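Software Notes: The grasp planner says it is 'confident'. Confident of what?
Anika Ferreira
September 9, 2021
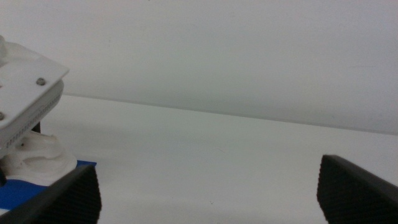

Version 3 of the Verkalik grasp planner has been running on the Clevcombe bench for long enough that people have started quoting its confidence score in meetings, and I would like them to stop. The score is a number between zero and one that comes out of the perception stage and gets passed down the line to the planner, which uses it to decide whether to move. The release notes call it "scene confidence". I have read the code and I can tell you what it measures, and it isn't confidence in the scene. It measures how well the current depth map agrees with the one before it. On a bench like ours, where the wrist view is a white wall meeting a white tabletop with a thin grey seam between them, two depth maps in a row can agree beautifully and both be wrong. The strongest colour the camera gets is the blue under the white device at the left, and part of that is hidden behind a finger.

We saw this plainly in the last round of tests. With the arm parked over bare table, the planner reported high confidence and proposed a grasp. There was nothing to grasp. It had taken a ripple in the depth fill, decided the ripple was an object with a flat top, and worked out a perfectly sensible approach to it. The motion was smooth and the collision check passed, as it would, there being nothing to collide with. If you only watched the logs you would have put it down as a good run, and one of our dashboards did exactly that.

The reply from the Verkalik side, when I raised it, was that the model needs more training data from pale surfaces. Maybe. I've heard the same answer for shiny surfaces, for clear plastic and for anything with a mesh pattern on it, and each time the next release was better on the thing we complained about and a bit worse on something we hadn't thought to check. I'm not against more data. I would just like to see somebody try the dull fix first, where the software says "I have no depth here" and passes that down the line as a gap, instead of filling it in with a guess and throwing away the record that it was a guess.

Tran's group has a patch that does this. It is small and a bit ugly. It keeps a mask of every pixel that was filled, and if a proposed grasp leans on too many of them the planner refuses and asks for a second look from another angle. I ran it for most of February and it was slower, no question. Some jobs that used to start straight away now take 2 extra camera moves before anything happens. It also refused a few grasps that I'm fairly sure would have been fine. The people who care about cycle time hated it, and I understand why, but I never once caught it reaching for a ripple.

There is a second problem, which gets less attention. The gripper's own fingers take up both lower corners of the view, and the software cuts them out with a fixed mask drawn for one opening width. Change the opening and the mask doesn't follow. At a wide setting you get a sliver of dark, textured finger surface counted as part of the world, close to the camera and very well defined. Guess what that does to the agreement score between frames. The finger moves with the camera, so it always agrees with itself, and up goes the number. The joint readings are right there on the same bus. Drawing the mask from them ought to be an afternoon's work, and the ticket has been open for 15 weeks.

What I'm asking for, before the Drisummont site takes this release, is fairly modest. Rename the score to what it is. Merge the Tran patch and leave it switched on by default, with a setting for those who want to turn it off and put their name to it. Tie the finger mask to the actual opening. And add a test where the right answer is to do nothing, because every case in the current suite has an object in it, and a planner that always reaches for something will pass them all.

I've been told the next release will have a new perception model and that most of this will go away on its own. I'll be running the bare table test on it the day it arrives, and the results will go in this newsletter whichever way they come out. If you have logs of your own from pale benches, good or bad, send them to me at Clevcombe with the opening width noted.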